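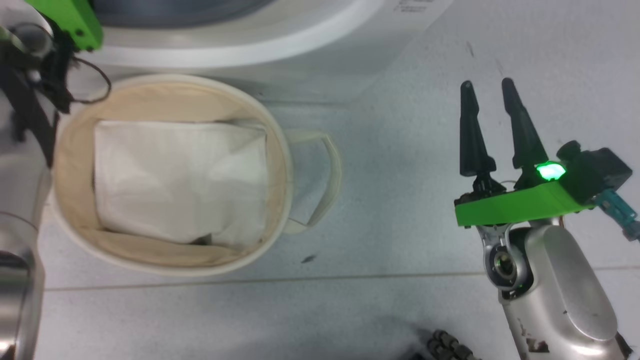 ## Slide 4: Basket by the machine

- Leave this one up while people sit back down after the break.
- Soft round basket, on the floor, in front of the washer. One folded cloth in it and it's close to full. Ask the room how many towels they think would fit in theirs.
- Point out the loop handle. Loops are good for dragging a basket to the door. For stairs you want two, and you want them stitched through the rim.
- Canvas takes on damp. Wet things go straight to the dryer or the line, never back in the basket.

## Slide 5: What the Harkodley building did

- Shared laundry room, 24 apartments, one folding table. People were leaving clean loads on top of the machines.
- We put out 7 baskets from Vedora and let residents use them however they liked.
- By September roughly 70 loads a week were going through the baskets. The table was still full on Friday nights.
- Skip the cost chart if we're behind. The handout has it.

## Slide 6: Folding for a round basket

- Most people fold to fit a shelf, so they end up with long rectangles and wasted space at the sides.
- Demo with the white towel: thirds, then in half, then stand it on edge. Do it slowly, the back row can't see the table.
- Socks and washcloths go down the sides last.

## Slide 7: Questions

- Someone will ask about plastic. The Windar tubs held up fine but cracked at the handles in the cold hallway.
- Someone will ask about washing the basket itself. Cold, gentle, air dry, stuff it with a towel so the rim keeps its shape.
- Polat samples are on the side table. Please get them back before lunch.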